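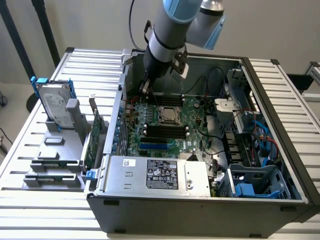
2025-12-21

Back from the open day at the Zokham site in Adonport. Writing this up tonight while I still have the order of things straight. My notes from the shop floor are mostly abbreviations, and I know from experience that I can't read them after two days.

Left the house at 6, arrived early, sat in the car. Sign-in at the front desk, visitor badge, safety glasses over my own glasses, which fogged. The group was larger than I wanted. They split us into two halves and mine got the teardown cells first and the parts warehouse second. The other half got the coffee first.

The subject of the day was automated disassembly of retired office computers. Zokham takes them in by the pallet from leasing firms and has until now taken them apart by hand. The cells are a joint project with Bhuiyan, who write the control software. Zokham supplies the floor, the machines to be dismantled and the people who know where the screws are. The Bhuiyan engineer did most of the talking and was good at it, a little fast.

Cell one, tower disassembly. The tower lies on its side with the panel already off, open side up, on a slatted metal table. The arm works from above. I asked why the panel is taken off by hand and got a straight answer: too many latch designs, and a person does it in a few seconds, so it is last on their list. Fair. I would have made the same choice.

The unit on the table was a Dell, an older layout with a bank of memory slots on each side of the CPU socket. The socket sits near the middle of the board and the slots run above and below it, so the fingers have to come down nearly vertical if they are to clear the neighboring slots. When I got to the rail the gripper was pointing at the upper part of the board, near the top row. I had a good angle on it from there. The black cable on the arm loops down along its side with a fair amount of slack, and I wondered about snagging on the chassis rim. The engineer said they had moved it twice already and that the loop has to be that long for the wrist to reach the far corner. I would still try a spring retractor. Didn't say so.

Approach is slow. They run the last stretch at a reduced speed and stop on a force threshold, then close, then pull. The pull has a small rocking motion built in, first one end of the module and then the other, copied from how the bench people do it. Someone behind me asked whether the slot latches get opened first. Yes, separate move, and it is the step that fails most. The fingertip has to land on a very small surface and the plastic on old machines is brittle.

Next to the tower there is a gray plastic holder fixture with slots and raised blocks. This was the part I liked best and I spent longer on it than on the arm. A hard drive stood upright in the rear slot with its blue rails still clipped on, and a green expansion card stood near it with the bracket at the top edge. There were free slot rails at the front. Because the parts go into known positions, the software never has to look for them a second time. The next station picks from fixed coordinates. It is a simple idea and it removes a whole class of error. We could do this at Avholm with the relay boards, where at present everything goes into a tray in any orientation and then gets sorted again by eye.

I asked whether the fixture is printed. It is, and they are on version 80. I thought I had misheard and asked again. Every new drive carrier or card format that comes in on a pallet means another change to the slots, and they number every change, including the ones that are only a chamfer. So 80 is less alarming than it sounds, but it is still a lot of fixtures. They keep the old ones in a crate.

Questions from the group, as far as I wrote them down:

- What happens with a model the system has not seen. It goes to a person, who takes it apart while a camera records the positions, and the recording becomes a draft program.
- Whether it can do laptops. No, and no date given. Adhesive.
- Whether the cables are unplugged by the arm. Partly. Large connectors yes, the thin front panel leads no. Those are cut on machines where the board goes to scrap anyway.
- Power supplies. Left for last and done by hand at the moment. The weight is fine for the arm but the grip is awkward.
- Cost per unit. Polite non-answer.

On the cables I agree with them. Anything thin and flexible that lies loose across a board is a bad target, since it is never in the same place on two machines. The rigid parts are a solved problem by comparison. I noticed that the demonstration was arranged around rigid parts, and the engineer said as much when asked, which I respected.

They showed the log on a screen by the rail. The current test series stood at 592 towers. I tried to get the failure rate and was told it depends on what counts as a failure. If the arm stops and asks for help, they log it as an assist. If a part is damaged, it is a failure. If a part is dropped into the case and later recovered, opinions differ. I have had this exact argument at Avholm and it took most of April. We ended by logging everything as an event with a code and letting each department count whichever codes it wanted. Told the engineer this. He wrote it down, or wrote something down.

Warehouse after that. Less to report. Shelving, bins, barcodes, a label printer that had jammed. The pickers work from tablets. Tested drives go on one side and untested on the other, and the aisle between them is narrower than I would accept. They wipe every drive before it leaves the bin area, with a certificate for each serial number. The lighting was poor at the back.

Then a talk in the canteen with slides. Too many slides. The one worth having was a time breakdown for a single tower, by step. The grasping itself is a small part of the total. Most of the time goes to locating the board after the case is placed and to checking after each removal that the part really left its slot. I had assumed the opposite. They clamp the case on the table only loosely, so every tower ends up at a slightly different angle and has to be measured again. A hard stop at one corner would save part of that, and I did raise this one. The reply was that case sizes vary too much for one stop. Two stops, then, or one that slides. We left it there.

Lunch was soup and a roll. The roll was good.

Second pass at the cells in the afternoon, optional, and most people had gone. Better without the crowd. I timed three approaches with my watch and they were close to each other, within what I can do with a thumb on a button. The arm is quieter than ours. What one hears is mostly the ventilation. I also looked at the table construction, white slats with black corner caps, and it is stiffer than I expected from a slatted design. I leaned on the rail next to it and was asked not to.

To follow up:

- Ask Bhuiyan for the fixture drawings. They said yes in the canteen, but in the way people say yes in canteens.
- Work out slot spacing for the relay boards. Measure the tallest one with its connector on.
- Find out what finger pads they use. I forgot to ask, which is annoying, as it was the first line on my list.
- Check whether our own logging has a code for a recovered drop. I think it has one and that it is used wrongly.
- Return the visitor badge. It is in my coat pocket.

Drive home slow, rain from the bridge onward. Feet hurt — concrete floor all day in the wrong shoes. The Avholm write-up is due before the break, and I can take most of it from this entry if I cut the part about the roll.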